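A day out at Mekholm: looking at the Undell two-arm kit

Posted Aug 29, 2023

I'd been promising Glenys Mostyn a proper write-up since I got home, so this one's mostly for her, but a few of you asked about it as well after I mentioned the trip in the comments last time.

Quick background for anyone new. We run a small gift box business out of a unit at Stidside. People order a mixed box of sweets and snacks online, we pick the bits, pack them and send them off. In January we were doing 200 boxes on a busy day and by the end of the month my hands were like claws. Glenys, who does the books and has never packed a box in her life (sorry Glenys), sent me a link to a company called Mekholm and said "what about one of these?" The thing she'd found was the Undell, a pair of arms on a rail which you bolt to an ordinary table. Mekholm hold open days at their workshop, so off I went.

Getting there was a bit of a mission. It's right at the back of an industrial estate, past the tyre place and a man selling garden sheds, and the sign is about as big as a tea tray. I went past it twice! Once inside it was lovely though. Proper coffee, a plate of those flat almond biscuits, and Jiahui Pan at the door handing out stickers with our names on. Mine said "Ruoxi", with a heart instead of the O, so that's going on the van.

There were quite a few of us and they split us into two lots. My half began in the build room, where Hongjun Fang showed us how the arms go together. He had one in bits on a cloth and let us pick the pieces up. The white links are lighter than I'd imagined, you could hold one in your hand all day, and the black housings are where the motors live. He was very upfront about spares. If a servo goes, you order one, undo the screws and swap it yourself, and there's a video. I asked how long that takes and he said 45 minutes the first time with a lot of swearing, then much less. I liked him a lot.

After that we had a talk about the service side from Yuxi Tang, which I'd expected to be the boring bit and it really wasn't. You don't write any code. You get a set of hand controls and you do the job yourself through the arms, over and over, and they take those recordings away and send you back something the arms can run by themselves. The starter plan covers 3 jobs. For us that might be "mixed box, small", "mixed box, large" and then I don't know, something for Christmas. If you change your box or your table you may need to record a few more goes, and those come out of your yearly allowance. A chap from a soap company got quite heated about the allowance. I sort of see his point, he changes his packaging every five minutes.

Then lunch (sandwiches, fine, the egg went first) and a wander. There's a wall with all the grippers they've given up on, screwed to a board with little labels. One was made from a pair of salad tongs. I took far too many pictures of that wall and they all came out blurry.

The afternoon was the part I'd driven all that way for, which was the packing table. They know about their visitors beforehand because you fill in a form when you book, and for me they'd laid out sweets and snacks with a black box in the middle to put them in. It's a funny feeling, seeing your own job set out on somebody else's table. I stood there with my coffee going cold.
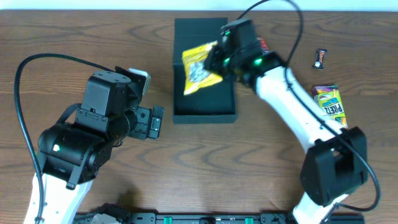

The right arm holding a bag of sweets over the box, with the Pretz still to go.

What struck me was how gentle it looked up close. I'd had visions of crushed crisps everywhere. The fingertips on the left one are a pale, see-through sort of stuff, at least the upper finger was, and Yuxi told me you can buy different tips for different goods. Crinkly bags are apparently one of the harder things, as they sag and slide about, and a nice stiff carton is much kinder. Worth knowing if you're choosing stock!

I had a go on the controls too. I was terrible. My first try I knocked a chocolate bar clean off the table and a little boy laughed at me. By the fifth go I'd got the hang of opening and closing, and I could see how an afternoon of it would be quite relaxing with the radio on.

Moans, because there are always some. The cables loop up over the arms and I'd want those tidied before I had it anywhere near our shelves. You need a good solid table, and ours has a wobble. It's slower than me, and a lot slower than Zheng, our fastest packer, though it would carry on while we're all having our tea. And the price isn't on the website, you have to ask for a quote, which always puts my back up a bit. Jiahui has promised me mine within 5 working days.

They do a month's trial where the kit comes to you and someone spends the first day setting it up. I've put our name down for it. Glenys wants to know where it's going to stand and I've told her the end bench, by the kettle, once we've moved the tape machine and those boxes of ribbon that have been there since we opened.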